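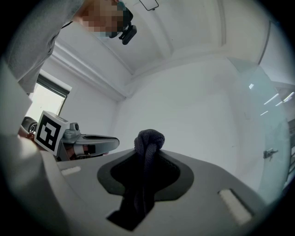

Grippers in use, navy cloth in the near one. Marker cube on the far one.

Kukalum handheld pair, inspection checklist with comments
Unit 22. Inspected April 12, 2025 by C. Cruickshank

1. Gray body, both grippers. Cracks, chips, loose screws.
OK. One screw on the left was finger tight. My finger, and I'm not a strong woman.

2. Jaw pads. Wear, glaze, lint.
CLEAN AND RECHECK. Enough navy fuzz in the right pad to knit a replacement cloth. Brush it out dry. Whoever has been using window spray, the pads are getting shiny and the spray is now in my desk.

3. Inserts on either side of the pad. Seated, no lifting corners.
OK. They look rough and always have. Please stop writing them up.

4. Marker cube. Square to the mount, print unscratched, no tape over the black border.
FAIL on left, fixed. The cube turned on its mount when I pushed it. Tightened, then calibration run again. A cube that wanders by 2 mm spoils everything recorded after it, and it does so very quietly.

5. Gripper camera. Lens clean, housing tight, cable clear of the jaw.
OK after wiping. Thumbprint, large, unsigned.

6. Jaw travel. Open and close 40 times, listen.
OK. Slight tick on the right near full close. Same tick as last August. Restrepo says it's within limits, and the tick seems to agree.

7. Cloth grip test. Pinch, lift, hold, release.
OK. If the cloth goes down through the opening, pull it out the way it went in. Do not close the jaw on it to see what happens. We know what happens, and the part comes from Staranico in its own good time.

8. Headset. Strap, hinge on the side module, cable.
COMMENT. Hinge is stiff but holds. Run the cable behind the neck and leave some slack. A sleeve can catch it when the operator leans.

9. Operator clearance. Elbow room, loose cuffs, door closed.
OK. Big sleeves get pushed up before starting. The form has no box for this so I drew one.

10. Cycle counter.
889 since the last pad change. Parnasetti's sheet allows more. I'd order the pads now.

Result: PASS with items 2 and 8 open. Recheck pads before the next session and initial below. Initials, please, not a smiley face.

C.C.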